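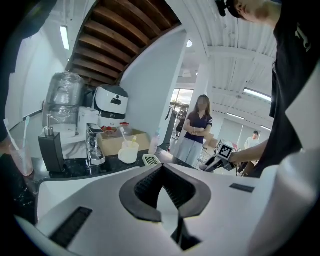
Kunmont Countertop Soap Dispenser, Square, Black

A refillable pump dispenser for hand soap, dish soap or lotion. The body is square and black, and the pump is silver. It sits flat beside a bathroom or kitchen sink and takes up about as much room as a coffee mug.

The bottle holds 400 ml. Most hand soap refill pouches sold in the 200 ml size will go in twice with nothing left over, so there is no half-used pouch to keep under the sink. Empty weight is 292 g – enough that the bottle stays put when the pump is pressed with one hand.

Using it on a shared counter

The square shape lets the dispenser stand close to a backsplash or tight against another item, such as a toothbrush cup. Leave a finger's width between the bottle and the basin so water does not collect there. Turn the spout toward the basin so drips land in the sink.

On dark stone, dried soap shows up as a dull spot. Wipe under the bottle when you wipe the counter.

Filling

Unscrew the pump counterclockwise and lift it straight out. Pour in soap up to the start of the neck, leaving some space for the tube. Screw the pump back on by hand and press several times until soap comes through. Do not use pliers on the collar.

Regular liquid soap can go in as it is. Very thick soaps should be thinned with a little warm water and stirred before filling. Foaming soap will come out as liquid, as this pump has no foaming chamber. Soaps with scrub grains or beads will block the tube and are not covered by the warranty.

Cleaning

Rinse the bottle and run warm water through the pump whenever you change to a different soap. Wipe the outside with a soft damp cloth. Do not put either part in the dishwasher. Bleach and limescale remover will mark the silver finish on the pump. In hard water areas, dry the pump head after cleaning.

What is in the box

Dispenser bottle
Pump with tube, fitted
Spare collar washer

The toothbrush cup is sold separately.

Parts and warranty

The warranty is 2 years on the bottle and pump. Replacement pumps are stocked by Tarkard and fit every square Kunmont dispenser, including the older Tolwood line. They do not fit the round ones. Have the color of your bottle ready when ordering, as the collars are matched.

Shipping and returns

Orders ship from the Amegashie warehouse. Unused items can be returned in the original box. A dispenser that has been filled can only be returned if it is faulty – please empty and rinse it first.

Also available in white and gray. The gray version is out of stock until December.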